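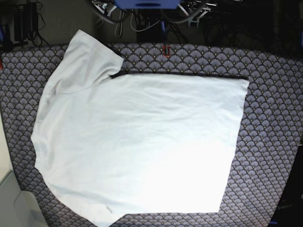 Planner news first, the Padside rewrite is merged and running on the main branch. Took most of the winter and more coffee than I want to put in writing. Short version for people who only skim this newsletter - folding used to be one long script with a lot of if-statements, now it's a planner that picks the next move from whatever the camera thinks the cloth looks like right now. White shirt on the fan-print cover is still our default test layout, and it's a mean one. Busy print underneath, almost no texture on the shirt, and where the light lands hardest the fabric just glows and the wrinkles go. The old segmenter handled the outline ok but had no clue which layer was on top. A dark line along the top of the shirt, could be hem or could be shadow, and it would flip its answer from one pass to the next.

So what changed. Grinis (perception, for the newer readers) now puts out a confidence map along with the mask. Low confidence near an edge means the planner is not allowed to grab there. It has to choose another spot or ask for a closer look with the wrist camera. Sounds obvious, took 3 tries to get the message format right. Brayan Carhuamaca did the last try and it's the one that stuck - thanks Brayan, the rest of us were going in circles.

The closer look is its own action now, with its own cost. Before, the arm would peek whenever the score dipped, which made everything slow and a bit twitchy. Now peeking competes with grasping like any other move. You can set the cost in the config, look for peek_cost, and please don't set it to zero. We did. The arm peeked.

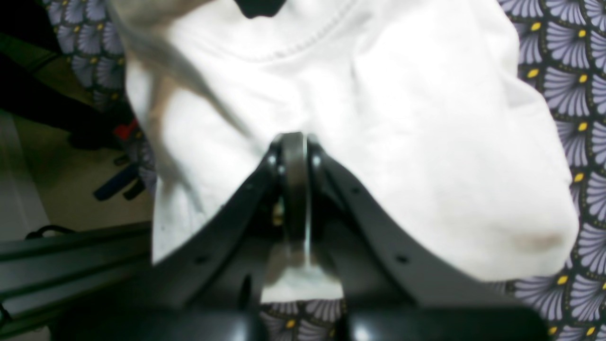

Control side, less exciting but probably more useful day to day. Flastlow moved to the new trajectory format and the old one gets dropped in June. If you have saved runs in the old format there's a converter in the tools folder, it went through all 2922 of ours and choked on a handful with empty headers. Those get skipped with a warning now instead of killing the whole job. Check your logs after.

Also fixed: the finger close command used to return before the fingers were done closing. Yes, for real. So the lift could start early and the planner would mark the grasp as failed, when the grasp was fine and the timing wasn't. If you've been blaming your cloth model for bad lifts, re-run a few before you change anythign. I spent most of a week tuning friction values for no reason.

Bigger open problem is collars. A collar is a great landmark when it's flat and a terrible one when it's rolled over or pulled to the side, the detector finds a curve and gets very sure of itself. Hems do the same thing to a lesser degree. We've labeled 864 wrist views by hand so far, seam and collar only, and the plan is to retrain once the set has more bunched-up shirts in it. Flat ones we have plenty of. Stop sending flat ones. 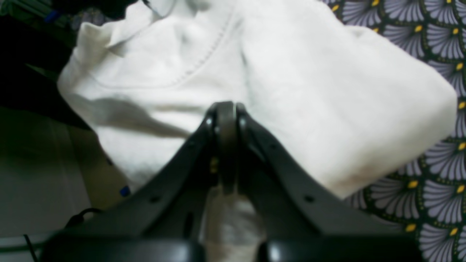
Wrist view over bunched white cloth, with a curved seam behind the gripper. More like this please.

Labeling happens in Inga, same login as before. New hotkeys, S for seam and C for collar, and undo finally works across files. There's a known bug where the zoom resets when you switch views - I know, it's on the list. If a stretch of cloth is too bright to read, tag it "unsure" and move on. Don't guess, the guesses are what got us here.

Tooling odds and ends. Replay viewer can show the confidence map on top of the video, toggle is bottom right and off by default. Build times are down since we pulled the simulator out of the default target, so if your sim suddenly isn't there, add it back with the sim flag. Docs for that are half written, the other half is coming when I get a quiet afternoon.

Bug reports to the usual tracker, and please attach the run log and not a photo of your screen. Ticket 2224 is the collar one if you want to pile on.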